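3.2 Case layout and order of removal

The desktop units came from the Hostum collection site and were opened with the side panel off and the interior facing up. Removal times were logged per component, following Lund and Voicu. 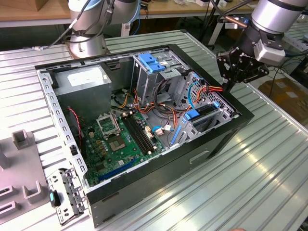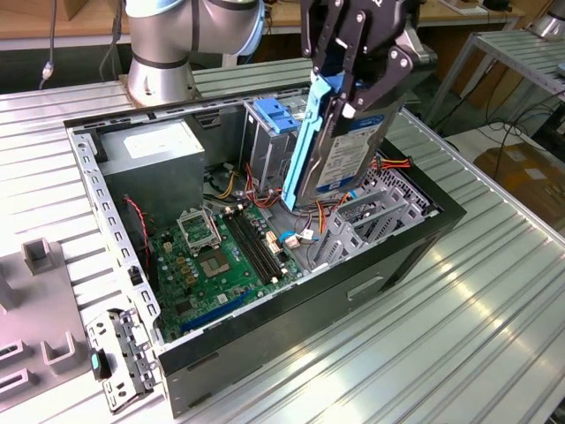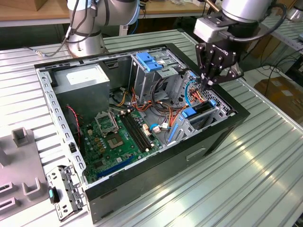
Figure 2. Desktop tower on its side on the work table.

Cabling accounted for most of the variation in removal time between units. Drives held by plastic rails or latches need no screwdriver, but their connectors must be freed first, and access to these depends on how the harness was routed at assembly. In the tower of Figure 2, the power cables cross the middle of the case between the power supply and the drive cage, so they were assigned to a separate step in the removal sequence. The memory slots lie to the right of the CPU socket and were scored as directly accessible. Cable handling was limited to 20 seconds per connector, after which the step was recorded as incomplete. Boards were sorted at Stougaard in batches of 8.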